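Demonstrators wanted, hand-held gripper tasks

Zondell is looking for people to show everyday jobs to a robot by hand. You hold a gripper in each hand and pick up, move and put down ordinary things while cameras record. The recordings are used to train the arms on our Irimer project. No experience needed.

Sessions last 60 minutes and you would do 2 per visit, with a break between them. You must be over 18 and able to stand for the whole session. Please wear plain, close-fitting sleeves.

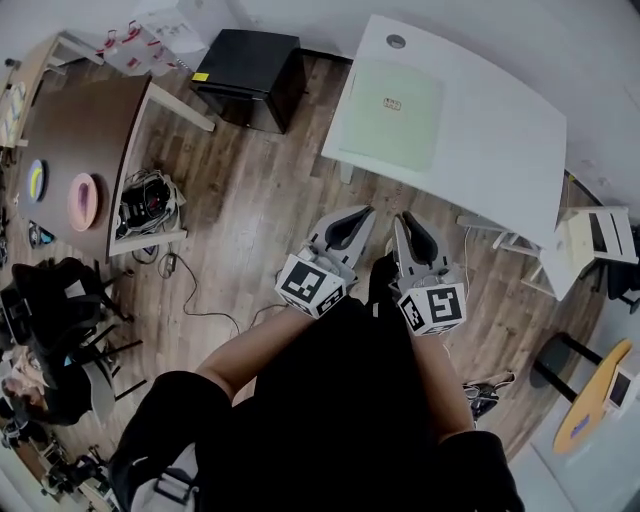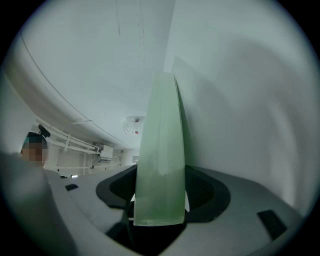
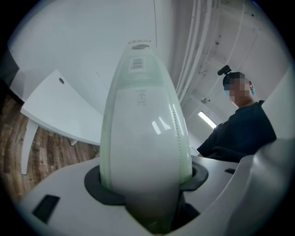
We pay by the session, by bank transfer, at the end of each month. Travel within the city is refunded if you keep your tickets. Left-handed people are especially welcome, as we had very few in November.

To apply, write to the Berari office with the days you are free, quoting reference 348. Applications close on January 2, 2018.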